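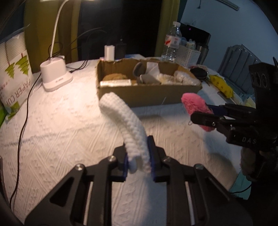
Wullside sock line - progress report, July
To: Notburga Lanz
From: Andri Fankhauser

Short one this month, sorry, packing week.

Where we are. Hand-held gripper work is going ahead as planned. Two grippers, one per hand, same person on both. 1491 takes recorded since the start, 866 of them usable for Perkum to train on. The rest thrown out, mostly dropped socks or a sleeve over the lens. Reject rate coming down now that Gion has rewritten the start-of-take checklist.

Materials. Knitted white ones behave. They hold a curve when you pinch the end and you can see where the other end is going. The pink fluffy type is slower, the pads sink in and it is hard to tell if you have one layer or two. Domenica wants fluffy kept in because it's a big part of the winter order. I agree but it will cost us takes.

We do it on a bedspread with a raised pattern, box of folded stuff at the back, other things left lying around. Perkum asked for this, they don't want everything learned on a bare steel bench. Cable still gets in the way on the left side. Florian is looking at a clip.

People. You asked for more on this than last time so -

Packing team is 9, same as in the spring. No hours cut. What has changed is who does what. Four of them now rotate onto the grippers, two hours max, then back to pairing and boxing. Two hours came from them, not from us. We started with a full morning and wrists were sore by 11. The handles are heavier than they look.

Domenica has moved off the packing table for half her week to check takes. She is good at it, spots a bad grasp before I do. Her pay grade has not moved yet. This needs settling before we ask anybody else to do the same, please can we talk about it.

Main worry I hear at break is what happens after the arm arrives. I have told them what the plan says: arm does the single-sock pick into the box, people do pairing, checks and anything odd. I can't say more than the plan says and they know that. A visit from you would help more than another memo from me.

One thing I did not expect, the pairing rule was never written down. Everyone had there own way of laying the second sock. We had to agree one for the recordings and the table has picked it up too. Some like it, two really don't.

Money. 184 hours of gripper time booked so far, inside budget. Overspend is on spare pads. Will send the sheet seperately.

Next:
- fluffy takes, second batch, with the new pads
- wrist check for all four gripper people
- Ralis to confirm delivery slot for the arm, still waiting
- pay grade question, see above

Wallin site has asked to see how we set up. Said yes for after packing week, unless you object.

Andri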